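About Noltia

Noltia tests chore machines for people who are thinking of buying one. We work for laundries, hotels, small garment shops and, now and then, a housing group that has been promised a robot in every utility room. We don't build anything and we don't take a cut of sales. Babatunde Ogbonna started the firm after managing the linen side at Drurkholm, where he sat through one too many demo videos played at eight times normal speed.

Our question is a dull one. Can the machine do the chore, in your building, with your stuff, while the person who used to do it is off doing something else? So far the answer has mostly been no. Sometimes it is "yes, if somebody stands there," and we write that down as a no.

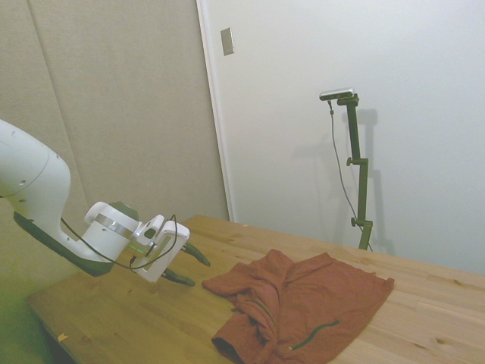 Clothes are where most of our arguments with vendors begin. A towel is a rectangle and stays one. A zippered top has sleeves, a lining edge, a stiff line running through soft fabric, and no two drops onto a table leave it in the same shape. Vendors like to start with the item laid out flat and facing up. We ask them to start with it the way it comes out of a basket, and then we ask again with a different one.

Our standard garment trial is 186 attempts over 14 working days. Any time a person reaches in, we log it, even to nudge a cuff. Shearer, a uniform rental company and our longest-running client, asked for that rule and we have kept it for everyone. The report gives finished items per hour next to what a new hire managed on the same table. Vendors tend to dislike that page.

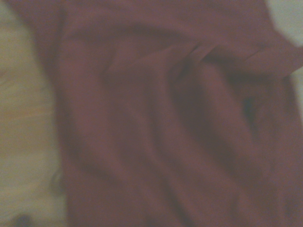
Close-up sensing gets sold to our clients as the cure for all this. We remain unconvinced. A gripper has to pick one layer out of several, and being nearer to them doesn't say which one is the hem. With dark red cloth bunched up like this, one deep fold running down through it and the fabric tucking in on itself, even our own staff would shake it out before deciding where to take hold. Shaking out is a skill we score separately, and the scores are poor.

We have changed our minds before. Guvent's tote-moving cart passed its trial in March and we told the client to buy it. Moving a box across a level floor is a chore, and a machine can do it. We'd be happy to write more reports like that one.

What we won't do is forecast. One brochure on our shelf says housework will be over by 2051. Our clients have payroll to meet this month, so we stick to what the thing did on the table.

Trials are booked in blocks of 20 working days, including setup and the written report. Bring your own laundry, unfolded. Vendors are welcome to attend and may not touch the table.

Page last updated August 2022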